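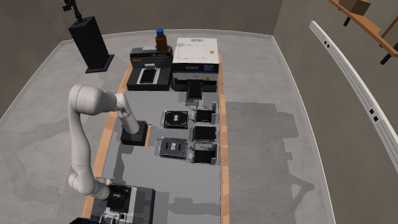

**Wanted: patient people to steer a robot arm, badly at first**

Nemetgate is looking for 31 participants for a teleoperation study running through February. You'll sit at a desk with a hand controller and a screen and move a simulated lab arm through small bench chores: bring the gripper down over a rack, line it up, grab, lift, put the thing where it belongs. We record every move you make, including the ones you'd like back. The recordings are used to train a controller we call Rivell, which so far has the table manners of a shopping cart.

No lab background needed. If you've ever backed a trailer into a driveway while a relative shouted directions, you're overqualified.

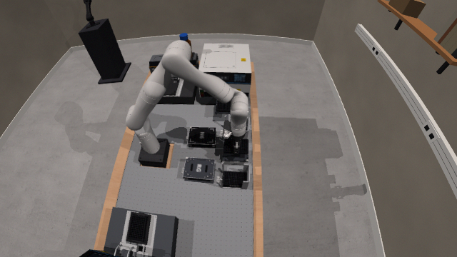
*The simulated workcell, with the gripper down at a holder on the right side of the table.*

What you'd be doing:

- One training session, during which you will hit the table. The table is simulated and bears no grudges.
- 2 recording sessions of 82 minutes each, with a break whenever you want one
- A short form afterward about which moves felt awkward. Please use words. Last round we got a lot of sighing.

We need 254 usable demonstrations in all. "Usable" means the plate ends up in the nest and you took a route a sane person might take. Slow is fine. Showing off is less fine, as Rivell copies everything, flourishes included.

You should be 18 or older and able to sit through the same task almost to the point of resentment. Left-handers are very welcome; our current data leans heavily to the right. Gamers can apply too, but please read the line about showing off again.

Sessions are on weekday evenings and all day Saturday. We pay by the session, and you keep the money if you quit halfway. 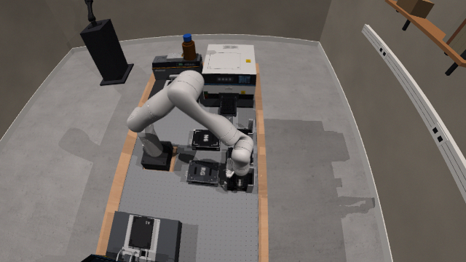 **Do I have to get every attempt right?**
Missed grabs are fine. Mark the attempt as failed, reset, and go again; we keep the failures in a separate set and study them too.

To apply, send Hanneke Timmermans a few lines about yourself and the evenings you're free. Questions about the controller go to Kristof Groen, who built it and will defend it at length.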